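How to Re-Caulk a Bathtub

Updated Wed 5 June

Old caulk around a tub goes gray, then it cracks, and after that water gets behind it. Replacing a bead is a one-evening job plus a day of leaving it alone. I have done it in three apartments and one house, and the steps below are the ones I follow now.

What you need

A tube of 100% silicone caulk labeled for kitchen and bath
A caulk gun with a release lever
A plastic scraper and a utility knife
Rubbing alcohol
Painter's tape
Paper towels, more than you think
A trash bag taped open next to the tub

Latex caulk is easier to clean up, and you can paint it. For the joint between the tub and the wall I use silicone. It stays flexible and handles standing water better. Do not put latex over old silicone, or silicone over old silicone for that matter. Neither one will hold.

Step 1. Take out all of the old caulk

Cut along the top edge of the bead with the utility knife, then along the bottom edge. Keep the blade flat against the tile so you don't cut into the grout. Pull the strip out by hand where it will come. The rest gets scraped.

Use plastic on an acrylic or fiberglass tub. A metal scraper is fine on tile but it will mark the tub. Corners take the longest. If there is a thin film left that won't scrape off, silicone remover will soften it. Follow the time on the label, which is different for each product.

This is most of the work. My own tub took over 39 minutes for the long side alone, and I had the right scraper.

Step 2. Clean and dry the joint

Vacuum out the crumbs. If there is mildew in the joint, treat it with a bathroom mildew cleaner, rinse it well, and let it dry. Never mix cleaners. Then wipe both surfaces with rubbing alcohol on a paper towel, with the fan on and the door open.

Now leave it. I wait overnight with the fan running. A gap that looks dry on the surface can still be damp further in, and silicone will not stick to a damp joint.

Step 3. Fill the tub

Fill it with cold water to just under the overflow before you caulk, and leave the water in until the caulk has cured. The weight opens the joint a little. If you caulk an empty tub, the bead stretches the first time somebody takes a bath. Keep children and pets out of the room while the tub is full. This matters most with acrylic tubs. On cast iron I do it anyway.

Step 4. Tape

Run one line of tape on the wall and one on the tub, with a gap of 6 mm between them. Press the edges down with a fingernail. Some people skip the tape, and if your hand is steady you can too. Mine isn't.

Step 5. Cut the tip and lay the bead

Cut the nozzle at an angle, close to the end. You can always cut more off. Pierce the inner seal if the tube has one.

Start in a back corner. Hold the gun at an angle and move at a steady pace, squeezing evenly. Do one side at a time and smooth it before you start the next. When you stop, press the release lever right away or the caulk keeps coming.

Step 6. Smooth it and pull the tape

Wet a gloved finger and draw it along the bead once, lightly. Wipe the glove and go on. Going over the same spot again and again makes it worse. Pull the tape while the caulk is still wet, away from the joint at an angle, and drop it straight in the bag.

Curing

Check the tube for the cure time and go by that. If it gives a range, use the longer number. Cool rooms are slower, and so are very dry ones - the bathroom I did in January needed an extra day. Drain the tub only after the caulk has cured.

Storing the leftover tube

Push a long screw into the nozzle and wrap it with tape. The silicone in the tip will harden, and next time you pull the screw and the plug comes out with it. Write the date you opened it on the side of the tube and keep it somewhere that doesn't freeze. 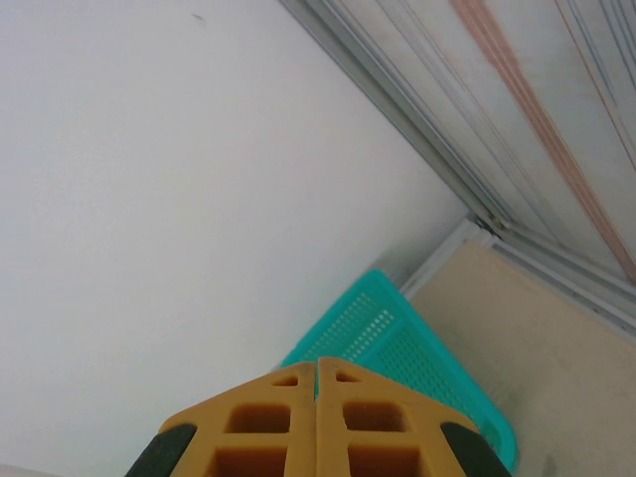

An opened tube keeps for a few months this way, sometimes longer. Squeeze a little onto cardboard before you use it again, and if it hasn't skinned over by the time the label says it should, buy a new one.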